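Section 7. Working with loose wire and bins in the two-arm cell

Read this section before running any handling task in the Kesar two-arm cell where wire, cord or cable is on the floor. The general safety rules in the Clurnex handbook still apply.

7.1 Before you start

1. Close out any earlier task and park both arms.
2. Check the purple cables on both arms. Each one needs enough slack for the full reach of the arm, and no loop should hang low enough for the other arm's fingers to catch.
3. Look along the rail for tools, offcuts and stray hardware. Remove them by hand with the power off.
4. Decide which items on the shelf belong to the task. Everything else is treated as a fixed obstacle, and the arms keep clear of it.
5. Set the speed limit to 25 percent for the first run with any new bundle.

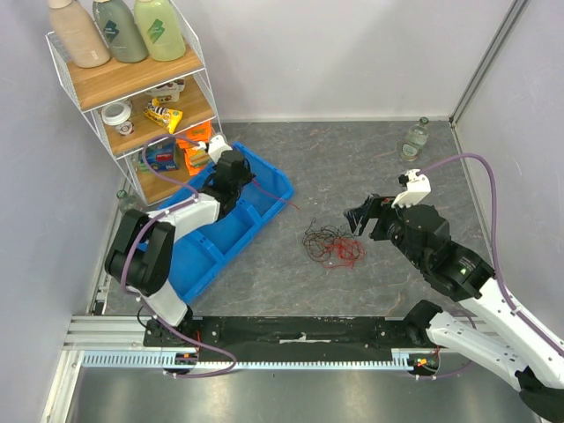 Reading time: 3 minutes

7.2 Placing the bin and the wire

1. Lay the bin on the floor where both arms can get to it. It does not have to be square to the rail.
2. Put the wire down as it comes. Do not comb it out or tie it unless the task sheet says so.
3. If a strand hangs over the side of a bin, write it down in the run log. A trailing strand can pull the bin when an arm lifts the rest.

Note: The wire used in this section is scrap and must never be connected to anything. Keep it apart from the wiring on the rail.

7.3 Two arms over one bin

Only one arm may change its grip at a time. The other holds still until the first has closed. This is a Merrick site rule and applies at every speed – test runs included.

1. Bring the first arm to the bin and stop.
2. Bring in the second arm from its own side. Do not cross the wrists.
3. Tilt slowly. Where bins overlap, watch the lower one for movement.
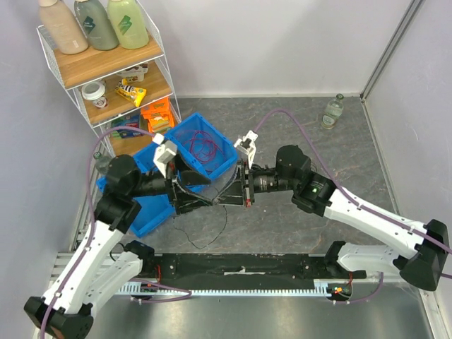 Figure 7-2. Both grippers at the tilted bin, red wire inside.

Caution: Keep hands outside the enclosure while either arm is powered. A green light on the wrist is not permission to reach in.

7.4 Picking up wire from the floor

1. Choose a point where several loops come together.
2. Lower the fingers straight down and close at low force.
3. Check the wrist view before lifting. Look for strands that run under or into a bin. 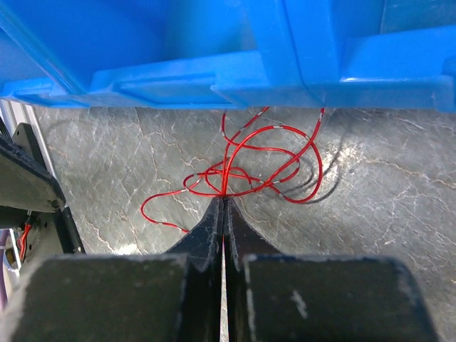

4. Lift a short way and pause. If anything else moves with the wire, lower it again and open the fingers.
5. After a second failed try, stop the run and clear the tangle by hand with the power off.

7.5 Records and inspection

Log each run in Jinau under the cell number, 993. Inspect the finger tips every 4,000 grips and replace them if they are nicked. Questions about this section go to Vaughan Bright.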